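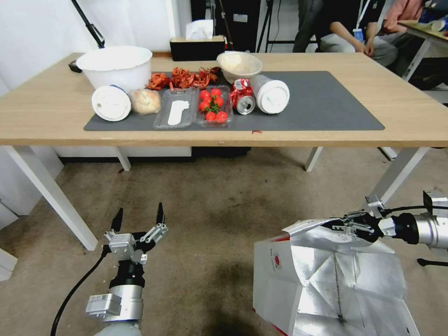

Right gripper holding the bag by the top, food and cups still on the mat.

Home Forums Teleop and Teaching Gallery Log in

Thread: Bag task, where should the demonstration begin?
14 replies 1,299 views 3 shares

yeison_e wrote:
Hello all. I am teaching a two-arm robot to put items from a table into a paper bag with foil inside. I do it by remote control, one operator, both arms. We have recorded 81 demonstrations since November and I am not happy with them. The policy learns to pick the items quite well, but the bag is a problem. It closes the gripper too low on the paper, or it takes only the front layer and pulls the bag over.

My question is where you start the recording. In our set I start with the bag already in the right gripper, as in the photo. My colleague Shanti wants to start with the bag standing alone and record the grasp also. This makes every episode longer and many are spoiled in the first seconds.

kuldeep.v wrote:
Shanti is right, in my opinion. If the robot never sees the grasp, it cannot do it. You will have to place the bag by hand forever.

Also I would take away half of the items. A crushed can, a bun, dried chilies, tomatoes on the vine, all in one task? The can alone took me a week.

yeison_e wrote:
The mix is on purpose. The project at Nuldale asks for soft and hard things together. I agree that the chilies are terrible. I squeeze gently and two pods come, I squeeze more and they break.

sarla_t wrote:
I don't agree with Kuldeep about the grasp. We made two separate skills, one for taking the bag and one for filling it, and we joined them later. For the first skill we guided the arm by hand, with the motors soft, and 32 good examples were enough for us. For the filling we used remote control. By hand you feel the paper. With the controllers you feel nothing, so people pinch too hard.

kuldeep.v wrote:
And what happens at the join? When we tried this with the Flusine software the arm stopped between the skills, and the bag was swinging each time.

sarla_t wrote:
Yes, it swings. We let the second skill start from many different bag positions, also bad ones. It helped, but I will not say it is solved.

bansal_lab_rt wrote:
One thing about the cups. Yours lie on the side with lids on. Do you grip across the body or at the lid? Our operators at Bansal did both, and the policy went in between and touched nothing. Now we have one written rule, body only, and we delete the episodes which break it. From 700 we kept less than half, sadly.

yeison_e wrote:
We have no rule for this! I looked through my recordings now and I do the lid when I am tired. Thank you, Ramesh, I will write the rule today before the next session.

For the bag I will try Sarla's way first, guiding by hand. Kuldeep, I know you think it is a mistake.

kuldeep.v wrote:
I do. But post the results, also the ugly ones.

Showing 9 of 15 posts Next page
Last updated 4:40 pm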